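Pokholm Sheer Curtain Panel, White
Home > Windows > Sheers > Pokholm

Sold as a set of 2 panels. Rod not included. Neither is the window.

The Pokholm is a plain white sheer for people who want daylight in the bedroom without putting on a show for the building across the street. It hangs straight down in long soft folds and looks gray on the shady side and almost gone where the light hits it. Customers write in asking which color they will get. White. They will get white, and the sun will do what it likes with it after that. 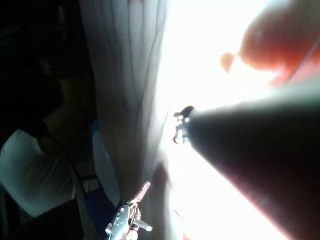

Hugh Benavides
Window and Bedding Buyer, Pemia Home

I have had Pokholm panels in my own bedroom since February, so I can tell you what they do and what they don't. They take the hard edge off a bright window. They do not make the room dark. If you sleep past sunrise or work nights, look at the Dristalance blackout liner, which clips on behind and comes off again when your in-laws leave.

Each panel is 43 inches wide. For a window up to 40 inches across, one set gives you proper folds. Stretch a single panel over the same window and you will have something closer to a bedsheet on a stick. Wider windows need a second set, and yes, I know how that sounds coming from the man who sells them.

The folds you see on day one will include a few that came from the package. Hang the panels slightly damp and most of these drop out overnight. The rest can be steamed on low, or ignored, as I did.

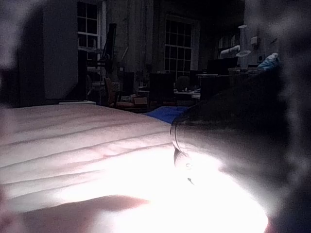
A sheer also changes what the rest of the room looks like, and a pale bed gets the worst of it. Strong light finds every ridge in a quilted surface and turns the middle of it into a snowfield. The Pokholm calms this down in the morning, but a low afternoon sun will still get through. If that bothers you, hang the rod a little higher and wider than the window - or buy a darker bedspread, a department I also look after.

Care: machine wash cold, gentle cycle, hang to dry. Keep it out of the dryer. Wash both panels together so they age at the same rate.

Header: rod pocket, fits most slim rods. Hem: stitched. Returns accepted unwashed, in the bag, folded however you can manage it.

Rated by 3,158 customers. The most common complaint is that you can see through it.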